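Botlow Open Forum > World & Rights > Asylum and deportation

Thread: Julletier transfer agreement, does anyone believe the "assurances"?

marrowfat
The government put out the text of the Julletier agreement last month and I finally read the whole thing. Short version: people whose asylum claims fail at first instance can be sent back while the appeal is still open, as long as the receiving state gives a written assurance that they won't be mistreated. 843 people are on the first list.
I don't see how a letter protects anybody. Who checks? The text says "periodic contact." It doesn't say how often or by whom. Am I missing an annex?

quillback7
You aren't missing one. There's a reference to an Annex C on page 11 and there is no Annex C in the published version. I wrote to the ministry press office in May and got a link to the same PDF.

dorset_lane
Going to push back a little. Assurances have been used for years and courts do look at them. A judge can ask for detail, can ask for visits by a monitor, can throw the thing out. The alternative people on here seem to want is that nobody ever gets returned anywhere, and that isn't going to happen under any government.

marrowfat
I didn't say that. I said I'd like to know who checks.

tinpot
"Courts do look at them." When, though? The point of this deal is that the person is already on the plane. An appeal you win from a cell in another country isn't worth much.

dorset_lane
There's an emergency stay procedure. Section 9.

tinpot
Section 9 gives you 48 hours, in writing, through a lawyer. Have you tried finding a lawyer from inside the Pemov center? They had two pay phones in there last I heard.

quillback7
I'd be careful with "last I heard" on Pemov. Half of what gets posted about that place comes from one blog, and the blog has been wrong before. It said 4,000 people were being held there. The building isn't big enough for that. The inspection report put it at 300.

tinpot
Fair on the number. The phones came from the same inspection report though, so pick one.

jakabwatcher
On the case files, for anyone following that side. I've been saving the removal decisions as they get posted, before they disappear from the registry, and 130 of them so far use the same paragraph on risk of torture. Same words, same typo in the second line. I don't know what that proves. Could be a template with real work behind it. I doubt it.
The archive is on an old desktop at my place and it's offline until I finish with the machine, so please stop messaging me about the dead link.
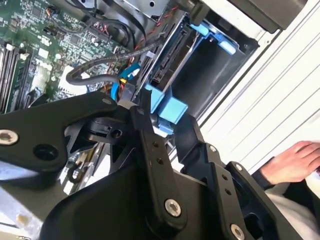
Desktop with the case open

marrowfat
How long is it down? I wanted to compare the typo thing against the two decisions I have.

jakabwatcher
A few days, probably. Send me the case numbers and I'll look them up when it's running.

dorset_lane
A shared paragraph isn't a scandal. Every agency on earth uses standard language. I've read parking appeals with more copy and paste than that. What matters is whether the part about the individual is any good.

jakabwatcher
Agreed, and in most of mine that part is four sentences long.

oldferry
I worked as an interpreter at hearings for a while (not in this system, a different country) and I'll say this much: an assurance is only as good as the follow-up — and follow-up visits get announced ahead of time. You interview the man in a clean room with an official down the hall. He says he's fine. You write down that he's fine. I interpreted those words a lot and I never knew what to make of them.

quillback7
That's pretty much my problem with it too. But I'm also not convinced by the Jakab campaign people, who keep saying the first flight left already. Has anyone seen a tail number? An airport? A family member on the record?

tinpot
Families are scared to go on the record. You know that.

quillback7
I do know that. It still means we haven't got a source.

marrowfat
Can we stick with what's in the text? I'm going to file a records request for Annex C. If it's refused I'll post the refusal here.

dorset_lane
I'll sign on to that one, for what it's worth. If the annex exists they should publish it.

tinpot
Put my name down too. My bet is they never wrote it.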